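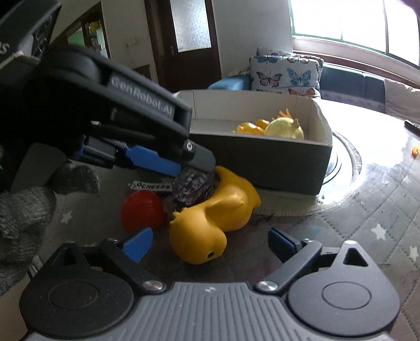

Two grippers at the table, with a yellow duck between them and the open box behind.

How to run a tidy hand-held gripper session in somebody's living room

I wrote the first version of these rules on the back of a delivery note in September, and they've grown quite a bit since then (my apologies to everyone who had the short one pinned up). They cover the ordinary pick-and-place work we do for the Tomoana project, on a real table in a real home, with toys and keyrings and whatever else the household is happy to lend us. If you've only ever worked at a lab bench, please read the whole thing before you pick up a gripper!

Before you start

Ask the household what may be touched and what may not, and write it down where both operators can see it. Sofas, cushions and curtains stay as they are. We used to straighten rooms up before recording, and I'd rather we didn't, as a lived-in background is a good part of what makes these recordings useful. Family photos, letters and anything with a name or address on it should be out of the room, and you should ask the family to move them instead of doing it yourself.

Next, look at the light. A bright window is fine, but a clear plastic table cover will throw it straight back at you, so walk through the task once with your eyes on the glare and shift the box a little if you can't see the items properly.

Then go over the tool. Check that the screws on the finger links are snug, wipe the pads, and open and close the jaws slowly a few times. Any tool with a sticky joint goes back in its case with a note on it.

During the episode

Write the task as one plain sentence, such as "Put the duck in the box," and read it aloud. Start with the jaws open. Close on the item slowly, and stop squeezing once it's held. Slim things like keyrings are easiest to take across the narrow sides, and I like to lower them all the way into the box before letting go, even when a small drop wouldn't hurt.

With two grippers over the same table, agree on who moves first. Keep bare hands out from between the jaws, always, and set the tool down before you reach for something that has rolled away.

If a grasp slips, carry on and mark the episode as a slip. Please don't delete it! Our last set had 200 episodes planned and 197 kept, and all the missing ones were stopped at the household's request, exactly as they should have been. 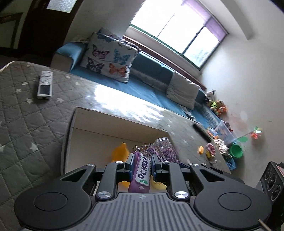
Flynn Hoani: We follow nearly the same rules at Rirnmont, but I'd add a proper limit on how long people go without a rest. We stop after 75 episodes whether anyone feels tired or not. By then the wrist has started doing the thinking and you get sloppy releases that you don't spot until review.

Thank you, Flynn, I've put that in the section below, though I've left the exact number to each team for now.

Breaks and packing up

Take a proper break, away from the table, and swap operators when you come back if you can. At the end, return every item to the spot it came from, check under the box and down beside the sofa, and let the household see the list before you sign it. Session notes go to Ruby-Lee Hapeta the same evening, slips included.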